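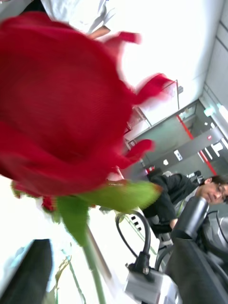
Rose, red, single stem. Two of us behind it.

26 July 2020
Loïc Leblanc

Flower day. Vindel want a table stem that lasts a whole summer of lunches, and it has fallen to me to have opinions about roses. I had none at breakfast. I now have several and they are getting worse.

Started with the red, as everyone does. Red is what people picture if you say "rose" to them with no warning. The bloom is big for a table. Put it in the narrow vase and it looks like a cabbage on a pencil. Put it in the wide one and it leans out over the side as if it has seen a friend across the road. Tried marbles in the bottom of the wide vase. Stem went in among them, stayed up until I sat down, leaned again.

The stem is the trouble. All that head and then a thin green thing holding it up. From across the room you don't notice. From a chair, with your eyes level with the sepals, you notice nothing else. I like the sepals though. Good strong green, they fan out properly, and they make the join look intended. If we end up trimming anything, leave those alone.

Colour: keep. Wrote to Renaud asking for the same red in a smaller head and got back a price list with 300 lines on it, 19 of them called some sort of crimson. I have marked five. One is called Evening Crimson and the one underneath it is called Crimson Evening, and I would like to meet whoever signs these off.

Scale, for whoever picks this up: hold the flower at the height of the water glass and look past it at the person opposite. If you can see them, it's a table flower. If you can see a forearm and a pair of glasses, it's a hedge. The big red is a hedge. Vindel's tables are for two, and presumably the two would like to talk.

Swapped the narrow vase for the stoneware bottle from the Draltora job. Better. The neck grips the stem and the weight sits low, so a knock from an elbow moves the flower and leaves the bottle where it was. The glaze is a sort of porridge grey that I argued against at the time. It looks very good with red. I will not be raising this.

Tried cutting the stem down by a hand's width as well. Don't. It goes from rose to buttonhole in one snip and there is no putting it back. The offcut is in my drawer if anyone wants to learn from it.

Zadico rang in the middle of all this to ask whether we had considered tulips. We had not. Said we were considering them now and went back to the rose.

To do:
- samples of the five marked reds, smaller head, same sepals if they exist
- 20 more of the stoneware bottles, ask Draltora whether the porridge is still made
- marbles back in the tin, several are under the bench
- tell Vindel the answer will be August
- tulips (no)

Page 1 of 1. Workshop notebook, L. Leblanc. Please don't tear pages out, ask and I'll copy them. Back to top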